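Portion Packs or Table Bottles: Notes on Condiment Service

19 Mar 2020

Since January I have been reviewing the condiment program at Hulton, where our dining room seats 185 guests and the takeout counter is open through the afternoon. Several readers who manage similar operations have written to ask how we decide between single-serve packs and refillable containers. The following reflects our own practice and should be adapted to local health requirements.

Portion cups remain our standard for takeout orders. We purchase Gravola fruit spreads in cases of 300, and each case is dated on receipt and placed behind older stock. Opened cases are kept on the lower shelf of the dry store, away from the dish area. Mustard and relish are supplied by Ospina in flat packets, which take less drawer space than cups but are harder for some older guests to open. A pair of blunt scissors is available at the counter on request. 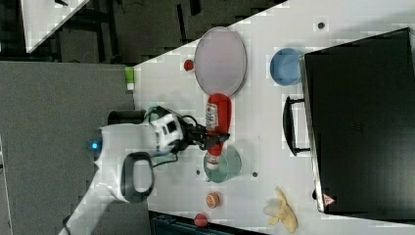
Refillable containers are a separate matter and require a written routine. Ours was prepared by Hernán Cuadros, who supervises the morning shift, and it is posted beside the prep sink. Each container is emptied, washed, and air dried before it is filled again; topping off is not permitted. A red plastic squeeze bottle such as the one lying on the white tabletop is reserved for ketchup in our dining room, and hot sauce is never placed in a bottle of the same color. Caps are washed separately. Staff members are asked to store filled bottles upright so that the product does not collect in the cap.

We tested the Drorken pump dispenser for 30 days at the self-service station. It delivered a consistent portion, but the nozzle required more frequent cleaning than the schedule allowed, and guests tended to leave a ring of sauce on the counter. The unit has been moved to the staff kitchen, where it is used for mayonnaise.

Apple butter and honey will continue to be offered in cups only. I am still comparing prices on maple syrup and have requested samples in two sizes.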